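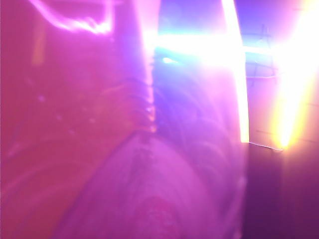
Robot teaching by demonstration covers two practices: moving the arm by hand, and steering it by remote control while the motions are recorded. Advocates call it natural. A wrist camera's view under pink and violet light, with white glare wiping out most of the detail, suggests how little a learner may have to go on.
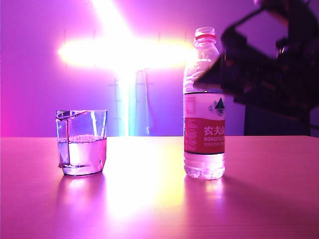
Photo: Jeferson Rangel / Woldemariam

Handling a bottle near a beaker of water is a favourite test. The Nillmont trial recorded 174 demonstrations under one coloured light – a narrow basis for its claims. Curkgate later asked for 800 more, in plain daylight.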